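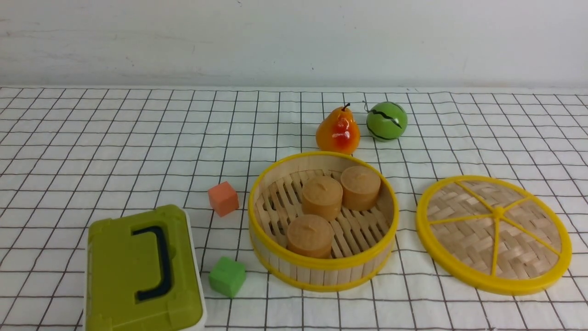
Page 16

How Does a Bamboo Steamer Work?

A steamer is a basket that cooks food with steam. Steam is water that has become hot enough to turn into a gas.

The cook sets the basket over a pot of boiling water. Steam rises through the gaps between the slats in the floor and heats the food. The lid holds most of it in. A woven bamboo lid lets a little steam out, so fewer drops fall on the buns.

Leave space between buns. Many kinds swell as they cook, and they stick if they touch.

Steam can burn skin fast. Ask an adult to lift the lid.

Word to know
Slat: a thin, narrow strip.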